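Garage into a spare room — do I bother with a raised floor?
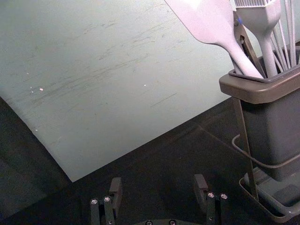 gritstone_gran wrote:
Can I lay carpet straight onto the garage slab if it looks dry?

mortar_mick wrote:
I wouldn't, a slab can look fine all summer and still let damp up into the underlay by winter, so get a membrane and some insulation down first.

gritstone_gran wrote:
Thanks Mick. I was afraid of that. It's the single garage on the side of our house, and we want it as a bedroom for my grandson when he stays. The floor is one step down from the hall, so there's room to build up. My son-in-law says paint it with a sealer and get on with it.

pebbledash wrote:
Your son-in-law isn't going to be sleeping in it, is he! We did ours in April and used Rissanen boards over a membrane. Lovely and warm underfoot now. The floor came up 60 mm in total and we only had to trim one door.

Dunnock wrote:
Going against the grain a bit here, but I sealed mine and put laminate on top and it's been all right for years. Depends on the house. If there's no damp there's no damp.

mortar_mick wrote:
Dunnock, was that signed off as a bedroom or is it a hobby room? Makes a big difference. If she wants it to count as a bedroom, building control will want to see insulation in the floor, the walls and the roof, and a window he can climb out of.

Dunnock wrote:
Hobby room. Fair enough. I still think people get talked into spending a fortune on floors.

gritstone_gran wrote:
It would have to be done properly, we may sell in a few years. I've had two quotes so far. Cultovix want to take the garage door out, brick up to sill height, put a window in and do the floor and plastering. The other firm, Drevow, would leave the door where it is and build a stud wall behind it — cheaper, but it looks odd to me and we lose a bit of the room.

pebbledash wrote:
Go and look at one with the door left on before you decide. There's one at the end of our road and everybody still parks across it.

hthiele wrote:
I had the stud wall version and I don't regret it (we wanted to be able to turn it back). You lose about 40 cm by the time there's a gap, insulation and plasterboard. A single bed still goes across the end. What I would do differently is the heating. We tried to run a radiator off the old system and it never got properly warm in there, so now there's a panel heater as well.
Hannelore Thiele

mortar_mick wrote:
Gran, does either quote include the building control fee? One of mine didn't and I ended up with an extra 533 to find.

gritstone_gran wrote:
Just dug them out. Cultovix includes it, Drevow doesn't mention it at all. I'll ring them tomorrow. And I'm going to ask both what they'd do about the floor, now I know what to ask!

Dunnock wrote:
Ask them about the wall between the garage and the hall too. Mine was single brick and you could hear the telly straight through it.

pebbledash wrote:
Oh yes, and sockets. You can never have too many, put them in before the plaster goes on.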